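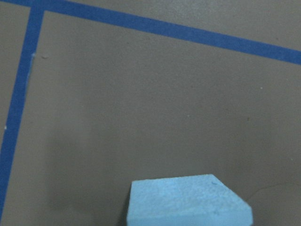 A foam block inside a taped corner of the work surface at Faltumico.

Faltumico has released a new version of its planning software for two-armed robots, and the company says the biggest change is in how the program decides which arm should reach for what.

The software, called Ekport, takes in camera views of a work area, builds a list of the objects it finds and hands out pickups to the left and right arms. Earlier versions split the area down the middle and kept each arm on its own side. The new one lets either arm cross over when the path is clear.

"The old rule was safe but it wasted a lot of time," said Negin Sharifi, who leads the planning group at the company's Flivcombe office. "An object near the center line could sit there while one arm had nothing to do."

Under the new scheme, each arm puts in a cost for every object it could reach. The cost covers travel distance, wrist rotation and the chance of meeting the other arm on the way. The planner compares the two and assigns the pickup, then checks again after each grasp.
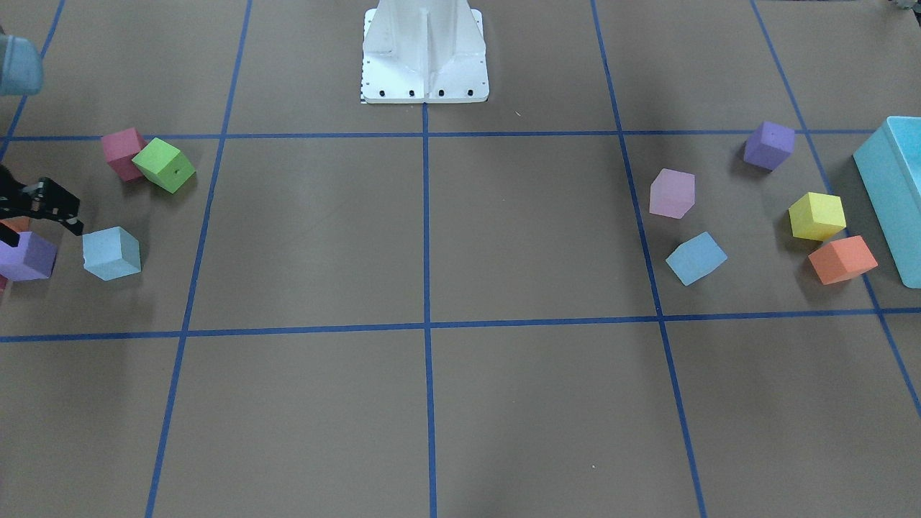

Sharifi's group tested the release on colored foam cubes, with blue tape marking the surface into cells. The team ran 576 pickups over 21 sessions. In 133 of them the planner changed its mind about which arm to use after the first assignment, usually when a cube had been nudged by an earlier move.

Crowded objects are still the hard part. When two cubes touch, the perception module can read them as one long object and place the grasp point on the seam between them. Arlindo Sales, who wrote most of that module, said the new version compares color and edge direction before it commits to an outline.

"Same-color blocks side by side will still fool it," Sales said. "Different colors, we are in decent shape."

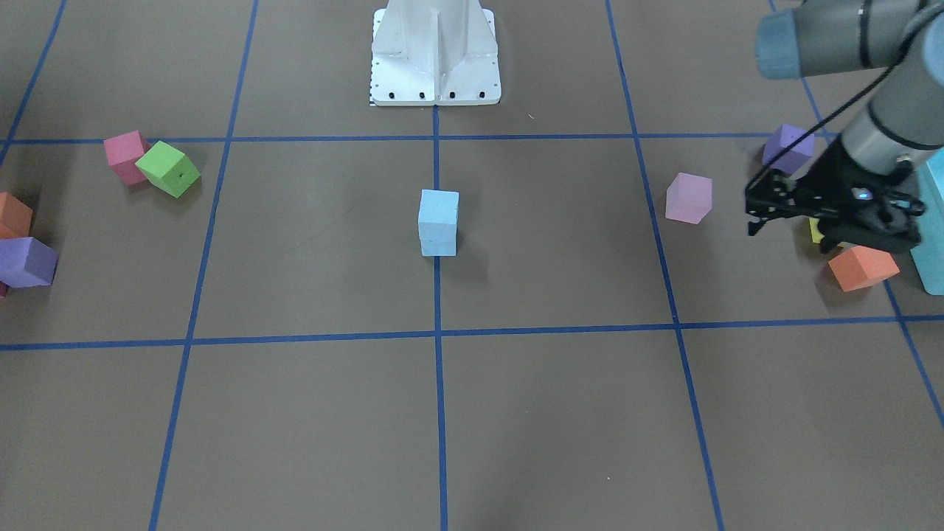

A light blue cube near the middle of the taped grid, with the left arm's gripper over the right-hand part of the surface.

The release also changes how wrist camera views are used. Fixed cameras give the planner its overall map, but an arm can block part of that view while it works. Ekport now keeps a confidence score for every cell and lowers it when the cell has been hidden for more than 2 seconds. A low score can send an arm to look again with its wrist camera before it reaches. 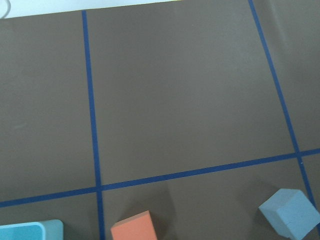 That extra look costs time, and users can turn it off. Kamonchanok Kaewkla, an integration engineer at Kovačević, which has had early access to the software, said her team leaves it on for mixed bins and off for trays where parts sit in fixed positions.

"I would like to set it per cell — right now it is all or nothing," Kaewkla said.

Sharifi said a per-cell setting is planned for June, along with a log viewer that shows why a pickup was given to one arm over the other. Current license holders can install the new version from their account page.

Last updated: April 13, 2024

Related
Kovačević adds second packing line
Flivcombe tech offices to share test space
Why grasp planners struggle with clear plastic

Comments (3)

pomherd
Does the cost function take gripper opening into account? We had to patch that in ourselves on the last version.

Philomena Ó Dubhghaill
The log viewer is the part I want. We spend hours guessing why it picked the far arm.

t_lathe
Would be nice to see numbers for something other than foam.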